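Bench notebook, suture cell, October

Pad 16, interrupted stitches. Two knots tied along the cut, needle in the left driver, grasper at the right end.

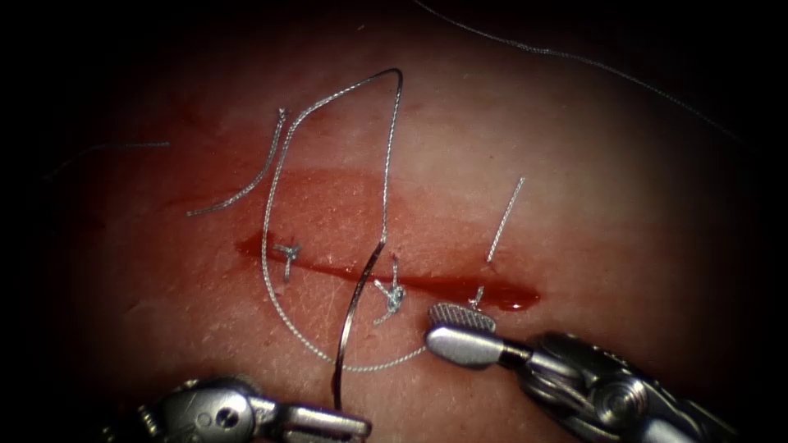 Notes for Minttu and Feng-yi

Loop of running strand is too big again. It goes well up the pad and comes back past the left knot. Lauri wants the pull-through shortened before we try the next set. Tails also need a fixed trim length – right now they are whatever is left over.

Staffing: the Motent plan moves hand-tying from four people to two. Aino stays on knot checks, Anneli goes to setup and thread loading. Anneli tied 249 pads by hand last quarter and is not happy about it. She asked who signs for a bad knot when the arms tie it. I said whoever runs the console. Need that in writing from Kuusisto.

To do: order 400 pads, ask Wenach about spare jaws.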